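Ticket: Audience segment "Tisside Retail Readers" reports zero matched profiles after list refresh
Status: Resolved, monitoring
Priority: 2
Product area: Segments and list import
Reported by: Silvana Evangelista, Stoltness (campaign operations)
Assigned to: Kevin Benavides, Brandwood support

Original report

After this morning's refresh our main retail segment dropped to zero matched profiles. The same segment had been feeding two email sends and one display retargeting campaign since February with no changes on our side. The import log says "completed" and gives no errors. The other segments on the account look normal. The display campaign stopped serving as soon as the audience emptied. The email sends are on hold because I don't want them falling back to the default list.

Steps tried before opening the ticket: re-ran the import, cleared the segment cache, duplicated the segment under a new name. The duplicate is also empty.

Silvana

Reply 1 — Kevin Benavides

Thanks. Please send the following:

Import job number for the last good run and the first bad run.
The source file for each, or the first 20 rows with the email column hashed.
A copy of the segment rules as exported, not as a screen capture.

Do not delete the duplicate segment. Leave the fallback list setting off for now. With fallback on, the sender will treat an empty segment as "all contacts" on older account plans, and yours is one of those.

Reply 2 — Silvana Evangelista

Both files attached. Rules export attached. The good file came out of the old export tool. The bad one came out of the new one that Jeferson Guimarães set up on our side. He says the column names are the same and I have compared them by eye. They match.

Reply 3 — Kevin Benavides

Column names match. Values do not. Findings from the two files:

Field "interest_group" in the old file holds plain text, for example "retail".
Field "interest_group" in the new file holds the same word with a trailing space.
Field "region_code" is upper case in the old file and lower case in the new one.

The segment rule is set to "is exactly" on both fields. Trailing spaces count as characters under that operator, and the comparison is case sensitive. Every row was imported and every row failed the rule. The import log only reports on rows it could not read, so "completed" is correct as far as it goes.

Suggested fix, in this order:

1. Pause the scheduled refresh.
2. In the import template, turn on "Trim white space" for all text fields.
3. Set "region_code" to "Convert to upper case".
4. Re-import the current file.
5. Rebuild the segment. A cache clear is not enough; use Rebuild.
6. Check the match count before resuming anything.

Reply 4 — Jeferson Guimarães

Steps 1 to 5 done. Match count is now 252. It should be near 700 going by the old reports. Trailing space confirmed in our export. It comes from a fixed-width field in the source database and I can remove it there too, but I would like to keep the trim setting on.

Reply 5 — Kevin Benavides

Keep it on. The shortfall is a separate fault. I passed the job to Olumide Eze on the data team, notes below.

Internal note, shared with customer — Olumide Eze

Remaining unmatched rows all have a blank "consent_date". The old export filled this from the sign-up form. The new export reads it from the preference center, which is blank for anyone who signed up through the Assunção partner page and never opened their preferences. Profiles with no consent date are excluded from marketing segments by design and I will not override that.

Customer needs to map "signup_consent" to "consent_date" where the second is blank. The field exists in the source. Import template version 13 or later supports a secondary source column; the account is on an earlier version, so I have upgraded it. Existing mappings carried over.

Reply 6 — Jeferson Guimarães

Secondary column mapped, file re-imported, segment rebuilt. Count is 700. Washington Leite spot-checked the partner sign-ups against the form records and the dates agree.

Reply 7 — Silvana Evangelista

Display campaign is serving again. I released the first email send to the internal seed list only and it arrived with the right merge fields. Second send is still on hold until the next scheduled refresh runs clean.

Reply 8 — Kevin Benavides

Good. Scheduled refresh is back on. I added an alert on the segment that pauses dependent campaigns if the match count falls by more than half between refreshes — it goes to Silvana and Jeferson by email. The duplicate segment can be deleted now.

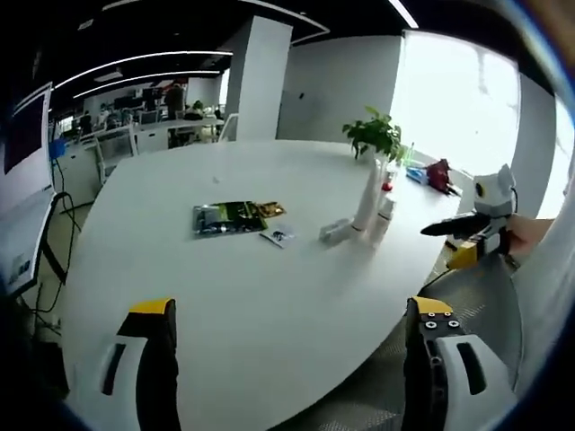
Ticket stays in monitoring until the next refresh has run. If the count holds, it will close on its own; reply on this thread to reopen it.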